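Gresville Library Opens Its Seed Room in September

GRESVILLE – Gardeners, get your envelopes ready! The Gresville Public Library will open a free seed room this September, with 354 kinds of vegetables, herbs and flowers to borrow, grow and (with luck) bring back as next year's seed.

Anyone with a library card can take home up to five packets per visit. Many of the beans and squash were saved by families in nearby Walham, and there's a whole drawer just for tomatoes.
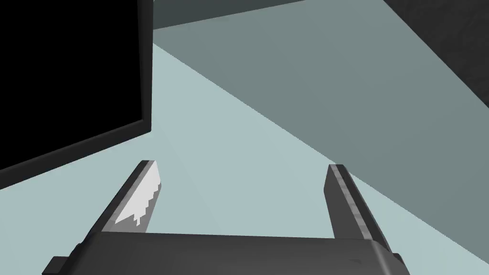 A dark gripper and a pale blue-gray surface, computer rendering.

"I've been growing the same purple pole bean for 26 years, and I can't wait to see it in other people's yards," said Alžběta Vrabec, who runs the seed room. "Come in and tell us what grows well on your street!"

The first 200 visitors will get a printed planting calendar. Doors open at 10 a.m.

Contact: Alžběta Vrabec, Gresville Public Library, front desk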